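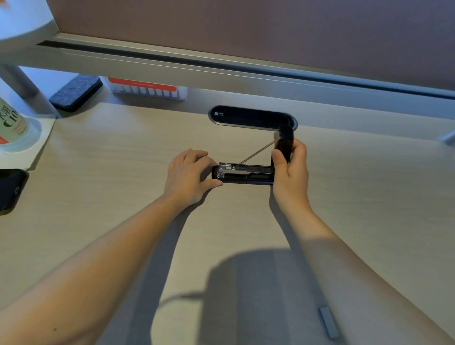
방청권은 진작에 다 나갔고 질문지도 이제 안 받는다던데요, 하는 말을 어제 마트 계산대 줄에서 들었어요. 제 앞에 서 있던 분들끼리 하는 얘기였는데 그 자리에서 끼어들어 물어볼 수도 없고 해서 집에 오자마자 여기 글 올려봅니다.

Gunau 시장 후보 2차 토론회 말이에요. 저는 Gunau로 이사 온 지 이제 일 년 조금 넘었고, 투표권은 생겼는데 동네 정치는 정말 하나도 몰라요. 1차 토론회는 집에서 중계로 봤거든요. 처음 10분은 재밌었는데 그다음부터 두 후보가 서로 예전에 한 말 가지고 싸우느라 정작 궁금한 얘기는 안 나오더라고요. 저는 Stevens 쪽 버스 노선을 없앤다는 건지 줄인다는 건지 그게 제일 궁금한데(제가 그 버스로 출퇴근해요!) 사회자도 그냥 넘어가 버려서 좀 허탈했어요.

그래서 2차는 직접 가서 보고 싶고, 가능하면 질문도 내보고 싶어요. 시청 홈페이지를 뒤져봤는데 공지가 두 개 있고 내용이 서로 달라요. 하나는 좌석이 108석이고 사전 신청이라고 되어 있고, 다른 하나는 선착순 입장이라고만 적혀 있어요. 장소는 둘 다 Vevadham 회관이고요. 대체 어느 쪽이 맞는 건가요? 그리고 질문지는 방청권이 있어야만 낼 수 있나요? 혹시 남편이랑 둘이 가면 한 사람 이름으로 두 자리 신청이 되는지도 궁금합니다. 1차 때 가보신 분 계시면 몇 시쯤 도착하셨는지도 알려주세요. 퇴근하고 가면 빨라야 여섯 시 반이라 마음이 조급하네요.

보리차두잔

답글 3개

골목끝집

저 1차 때 갔었어요! 반가운 마음에 길게 씁니다.

일단 공지 두 개는 둘 다 맞는 말이에요. 저도 처음에 똑같이 헷갈려서 시청에 전화까지 했거든요. 전체가 108석인데 그중 78석을 사전 신청으로 돌리고, 나머지는 당일에 줄 선 순서대로 들여보내요. 먼저 올라온 공지가 사전 신청 담당 부서 거고 나중 공지는 회관에서 올린 거라 서로 자기 얘기만 써놓은 거예요. 한 군데에 합쳐서 올려주면 얼마나 좋아요. 전화받은 직원분도 그 얘기 많이 듣는다고 하시더라고요.

마트에서 들으셨다는 얘기는 아마 사전 신청분이 마감됐다는 뜻일 거예요. 저도 이번엔 신청을 놓쳐서 당일 줄로 갈 생각입니다. 1차 때는 토론 시작이 19시였고 저는 다섯 시 사십 분에 갔는데 앞에 열댓 명쯤 있었어요. 여섯 시 조금 넘으니까 줄이 주차장 쪽으로 꺾이더니 직원이 나와서 뒤쪽 분들은 못 들어갈 수도 있다고 하더라고요. 2차는 Jarnudik 개발 건 때문에 사람이 더 올 것 같으니까 여섯 시 반이면 솔직히 어렵다고 봐요. 남편분이 먼저 가서 서 계실 수 있으면 좋은데, 자리 맡아주기는 안 됩니다. 입장할 때 한 사람씩 신분증 보고 손목에 종이띠를 채워줘요. 제 앞에 계시던 분이 딸 자리까지 달라고 했다가 한참 실랑이하셨어요.

질문지는 방청권이랑 상관없어요. 이게 제일 중요한데 공지 맨 아래 첨부파일에만 써 있어서 다들 모르고 지나가더라고요. 시청 민원실에 종이로 내도 되고 메일로 보내도 돼요. 다만 후보 한 명만 겨냥한 질문은 거의 안 뽑혀요. 저는 1차 때 한쪽 후보한테 예전 발언 해명하라고 썼다가 바로 탈락했고(지금 생각하면 당연하죠), 같이 간 언니는 두 후보 모두에게 보육 예산을 어디서 가져올 거냐고 썼는데 뽑혔어요. 사회자가 읽어주는 방식이라 마이크 잡고 일어설 일은 없으니까 부담 갖지 마시고요.

버스 얘기 쓰실 거면 "Stevens 노선을 유지하실 겁니까, 줄이실 겁니까, 줄인다면 몇 시 이후입니까" 이런 식으로 짧게 끊어 쓰세요. 사연부터 길게 쓰면 사회자가 요약하다가 핵심이 날아가요. 저희 옆자리 분 질문이 그렇게 돼서 두 후보가 교통은 중요하다는 말만 하고 끝났거든요, 옆에서 제가 다 속이 터졌어요.

아, 회관이 되게 추워요. 겉옷 꼭 챙기세요!

아침은누룽지

그냥 집에서 중계로 보세요. 저도 가봤는데 앞에 키 큰 사람 앉으니까 후보 얼굴도 안 보이고 의자는 딱딱하고 박수 치지 말라는데 계속 박수 치는 사람들 때문에 짜증만 났습니다. 어차피 그 사람들 하는 말은 선거 끝나면 다 없던 일이 돼요. 저는 Gunau에서 선거만 몇 번을 봤는지 모르겠는데 버스 얘기는 매번 나왔고 매번 흐지부지됐어요.

감자밭옆길

윗분 말씀도 이해는 가는데 처음 투표하시는 분이면 한 번쯤 가보시는 것도 괜찮다고 생각해요. 저는 중계로 볼 때랑 느낌이 꽤 달랐어요. 상대가 말하는 동안 후보가 어떻게 듣고 있는지가 화면에는 잘 안 잡히잖아요. 저는 그거 보고 마음이 좀 바뀌었어요(누구 쪽으로인지는 비밀입니다).

골목끝집님 글에 하나만 덧붙일게요. 질문지 마감은 토론회 전날 정오예요. 1차 때는 전날 저녁까지였는데 이번에 당겨졌더라고요. 메일로 보내면 접수됐다는 답장이 오는데, 저는 답장이 안 와서 전화해 보니 첨부파일이 안 열린다고 하더라고요. 본문에 그냥 붙여 쓰는 게 제일 안전해요. 이름이랑 사는 동네도 적어야 하는데 읽을 때는 동네만 말해줍니다.

그리고 못 들어가게 되더라도 Vevadham 회관 1층 로비에 화면을 틀어줘요. 거긴 종이띠도 필요 없고 늦게 가도 돼요. 여섯 시 반 도착이시면 저라면 줄은 포기하고 로비로 갈 것 같아요. 의자가 몇 개 없긴 한데 창가 쪽 턱에 걸터앉아서 볼 만해요. 끝나고 후보들이 로비를 지나서 나가는데 저희 때는 한 분이 멈춰 서서 사람들이랑 꽤 오래 얘기하고 가셨어요. 이번에도 그럴지는 모르겠지만요.

참, 버스 노선은 시의회 회의록에도 나와 있어요. 시청 홈페이지 검색창에 Stevens라고만 치면 도로 공사 공지가 잔뜩 나오니까 "노선 조정"으로 찾으셔야 해요. 제가 읽기로는 전부 없애자는 게 아니고 밤 시간대 배차를 줄이자는 안이었는데, 10월 회의에서 보류됐고 그 뒤에 어떻게 됐는지는 저도 못 찾았어요. 질문 쓰시기 전에 한번 읽어보시면 후보가 말 돌릴 때 바로 눈치채실 거예요.

보리차두잔

우와 다들 감사합니다! 질문지를 따로 낼 수 있는 줄 전혀 몰랐어요. 첨부파일 지금 열어봤는데 진짜 맨 끝에 조그맣게 써 있네요. 회의록은 남편이 찾아 읽는 중이고 저는 질문 쓰고 있어요. 남편은 일찍 퇴근할 수 있다고 해서 줄을 서보고, 저는 로비로 가는 걸로 정했어요. 혹시 로비에서도 질문지를 현장에서 받는지 아시는 분 계실까요?

골목끝집

현장에서는 안 받아요. 전날 정오 전에 메일로 보내세요~ 그날 로비에서 뵐 수도 있겠네요, 저도 줄에서 밀리면 그리로 갈 거라서요.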